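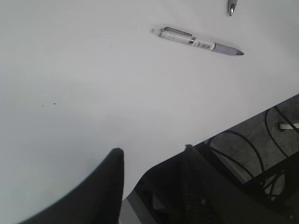
Ayele wrote back to my last call to ask whether people who press really hard can join, and whether it matters that her handwriting is terrible. Yes you can, and no it doesn't!

So, round two. I'm looking for 12 people to write with ballpoint pens for me this June, at my little workroom in Stirkby. I run Wiltari, a small shop that sells everyday pens and paper, and before I order a new batch of click pens I want them in real hands – big ones, small ones, lefties very much included (I only had one last time and I felt bad about it).

You'd come in for one afternoon, sit down at a table and write. Shopping lists, a letter to your aunt, song lyrics, whatever you like. I'll ask you to switch pens now and then and tell me how the grip feels, whether the clip gets in your way, and if the click is nice or just annoying. Then you fill in a short form and we have coffee.

You should be 16 or older and okay with writing for an hour or so, with breaks. No fancy penmanship needed. Please skip this one if you have a sore wrist right now – I'd hate to make it worse.

I pay $100 for the afternoon, and you take home any pens you liked.

To sign up, drop a note in the shop mailbox at 738 Plureo Street with your name, which hand you write with and the days you're free. Handwritten, please!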